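Small Parts, Big Claims: Which Workshop Tips Are Worth Your Time

Filed under: Shed and Bench

I have been fixing small household things for long enough to have tried most of the tricks that get passed around, and a fair share of them are rubbish. They get copied from one site to the next by people who have never had the back off a kitchen mixer. What follows is my own sorting of them, the ones I still use and the ones I've given up on. Your bench may disagree with mine.

The magnetic tray

Everyone recommends a magnetic tray for screws. Fine, as far as it goes. It does nothing for brass, nothing for plastic and nothing for a lot of stainless, and those are exactly the bits that roll under the fridge. It also leaves your steel screws faintly magnetised, so they cling to each other and to the driver when you'd like them to let go. I keep one for car jobs. For anything smaller I use the lid off a takeaway container.

The egg carton method

You're meant to drop each set of screws into its own cup, in the order they came out. This works until you bump the carton. I've bumped the carton. If you must use one, write the step on each cup with a marker and close the lid when you walk away from the bench.

What I do now is draw a rough outline of the thing on a piece of cardboard and poke each screw through where it came from. It's ugly and it takes up room, but I've never had to guess which of the long ones went at the back.

Freezing stuck parts apart

Put it in the freezer overnight, says the tip, and the metal will shrink and let go. Sometimes it does. More often you have a cold stuck thing in the morning instead of a warm one. Penetrating oil and patience has done better for me, and so has tapping the joint lightly before trying to turn it. Keep the oil off plastic housings unless the tin says it's safe, as some of them craze.

Cleaning plastic gears and small mouldings

The favourite advice is to soak everything in methylated spirits. I don't. Metho is all right on some plastics and unkind to others, and unless the part is stamped you won't know which you've got. Warm water, a drop of dishwashing liquid and an old toothbrush will shift most grease. Rinse, then leave the parts to dry properly. A hair dryer on high is a good way to end up with a gear that isn't round any more.

Check the teeth while you're at it. Run a fingernail around the whole edge, slowly. One chipped tooth will give you a click every turn, and people will pull an entire motor apart looking for that click.
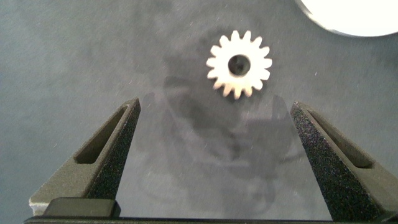

Then there's grease. The tip sheets love petroleum jelly because everybody has some in the bathroom cabinet. It goes runny when it warms up, it picks up dust, and it can be hard on rubber seals. A small tube of plastic-safe silicone grease will last years. You want a thin smear on the teeth and none on the motor. If you can see a blob, there's too much.

Replacement parts, and the word "universal"

I get suspicious when a packet says universal. I bought a bag of universal gears from a Goltumel listing in February, 149 pieces, and not one of them had the right bore for the job I bought them for. They're in a jar. I may use 2 of them before I die.

Measure before you order. Count the teeth, then measure across the outside and across the hole, and write all 3 down. A cheap set of plastic calipers is good enough for this. If the supplier doesn't list the bore, ask, and if they don't answer, buy it somewhere else.

Superglue and bicarb

This one is real, to my surprise. Superglue run onto a pinch of bicarb soda sets hard almost straight away and can be filed. It's good for a cracked housing or a stripped screw hole in a drawer front. It's no good for a gear tooth, whatever the video said, as the patch is brittle and the tooth takes all the load. I've tried it on a tooth and got one batch of pancake batter out of the repair.

Do it with the window open. The fumes sting.

The white towel

Working over a white towel is supposed to stop small parts bouncing away. It does stop them bouncing. It also sheds lint into everything you've just greased, and the loops catch springs. I prefer a plain mat with a bit of grip to it, in a colour that contrasts with whatever I'm taking apart, wiped down before I start. Dark parts go on a light mat and pale parts go on a dark one. You don't need the $60 silicone one with the little compartments.

Vacuuming for lost parts

Stretch a stocking over the nozzle and hold it on with a rubber band. I wanted to hate this tip and couldn't. Go slowly along the skirting and turn the vacuum off with your other hand underneath the nozzle. A torch laid flat on the floor also does wonders, as anything small throws a long shadow.

Sandpaper and the "2000 grit finish"

Plenty of people will tell you to finish everything at 2000 grit. On a metal knob or a scratched clear cover, go ahead. On a timber handle that's about to be oiled you're wasting an evening, and the oil soaks in less evenly for it. I stop well before that and have had no complaints from the handles.

WD-40 on everything

No. It's handy for driving out moisture and loosening grime, but the regular blue and yellow can isn't what I'd leave on a hinge I wanted to stay quiet. Wipe it off afterwards and use a proper oil. Graphite powder in locks, if you can stand what it does to your fingers.

Labelling

I was sceptical of labelling, mostly because the people who go on about it seem to enjoy the label maker more than the repair. But a strip of masking tape with a date and the name of the appliance has saved me more bother than any gadget on this page. Stick it inside the case where the next person will find it. It'll probably be you.

Comments

Lovely Manalo, 6th March
Agree on the petroleum jelly. My mum used it in a hand mixer and it flung itself all over the inside of the bowl. One question, does the cardboard trick work for really tiny screws? Mine just fall through.

Reply from the author
Use thicker cardboard, or press a strip of masking tape along the back before you poke them in. For the very small ones I lay them on double-sided tape instead and write beside each. Check the tape still sticks before you trust it, the stuff from the bottom of the drawer usually doesn't.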